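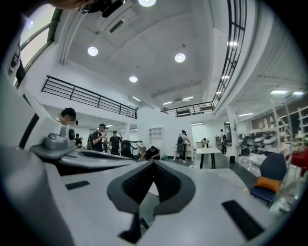
May
By Marichka Harasym, Obaidul Majumder and Yaqin Li

4. Comparing the two hand-held grippers

4.1 Setup

The comparison used two hand-held grippers. The Cotisitz is the older design and the one our earlier policies were trained on. The Walel has the same jaw travel but a stiffer linkage and a camera set closer to the jaws. Both carry a wide-angle camera that looks out over the gripper body, so the lower half of every image is taken up by the housing and the upper half by the room.

We wanted to know whether demonstrations recorded with one gripper could be mixed with demonstrations from the other without hurting the pose estimate. The question came up because Kolelik, which builds the arm-side version of both tools, plans to support only the Walel mount in its next controller. If the older recordings could not be used beside the new ones, most of our training set would have to be collected again.

Recording took place in a two-level, open-plan room with a mezzanine. We did not clear the room. People walked through, sat at desks and moved chairs while recording was under way, and we kept those episodes in the set. A pose tracker that only works in an empty room is of little use to us.

Each operator recorded the same task, picking up a small bottle and setting it down inside a marked square, with one gripper and then the other. The starting gripper was switched between operators. We planned for 200 episodes per gripper. The Cotisitz set came to exactly that number, and the Walel set ended at 207 because one operator's last batch ran long. We saw no good reason to throw the extra episodes away, so all rates below are given per episode.

4.2 Pose tracking

Camera pose was estimated offline by matching image features against a map built from a slow walk through the room. Features on the gripper body have to be masked out, as they move with the camera and pull the estimate toward zero motion. The mask was drawn once per gripper by hand and then left alone.

The ceiling turned out to matter more than we expected. With a lens this wide, light fixtures and mezzanine railings stay in view through most of a normal reach, and they do not move when people do. Matches on the floor area were less stable. In episodes where tracking was lost, the usual cause was a fast wrist turn that brought the camera down close to the table top. The Walel lost tracking in 2 episodes. The Cotisitz did so more often, mostly in recordings by operators who hold the tool low, and its losses also lasted longer.

Railings caused one problem of their own. Their horizontal bars look alike along the whole length, and the matcher sometimes slid the estimate sideways by one post spacing. Raising the minimum number of matches outside the railing area fixed this for both grippers. The change is included in all results reported here.

4.3 Jaw width from the marker

Jaw opening is read from square black-and-white markers on the finger assemblies. Figure 2 shows one of them at the right edge of the view, above the gray finger parts.

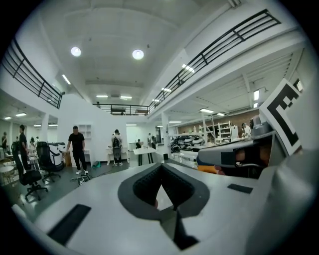 RATTANAKUL LAB, May – Figure 2. View over the gripper body during a recording session, with a finger marker at right.

Near the edge of the lens the marker image is stretched, and the corner positions have to be corrected before the width is computed. We tried the maker's lens model first and then our own calibration. The maker's model was good in the middle of the view and poor at the side. Our calibration, made with the printed board held mostly along the edges, gave steadier readings at both ends of the jaw travel – it also took a good deal longer to do, and it has to be repeated whenever a lens is taken off.

Motion blur was the other source of missed markers. Short gaps were filled by linear interpolation. Longer ones were flagged, and the episode was checked by hand by Siiri Jaunzems or Agnese Grīnberga, neither of whom had recorded any of the data. Most flagged episodes were kept after checking.

4.4 Operator comments

Operators were asked for comments after each batch. The stiffer linkage on the Walel was liked for small objects and disliked in long sessions, where it tired the hand. Several operators said the Cotisitz was easier to close slowly. Two of them asked for a softer return spring on the Walel, and we have passed this on to Kolelik. We did not change the spring during the study, so the episodes within each set are comparable.

4.5 Mixed training

The last test trained one policy on each set and one on both together, with the same number of updates in all cases. The mixed policy did as well on the Walel mount as the policy trained on Walel data alone. On the Cotisitz mount it was slightly worse at the moment of release, where it tended to open the jaws early. We think this comes from the difference in linkage play, which the marker reading does not capture, but we have not tested that directly. Adding a gripper label to the policy input is the obvious next step and is left for the arm-side trials in Section 5.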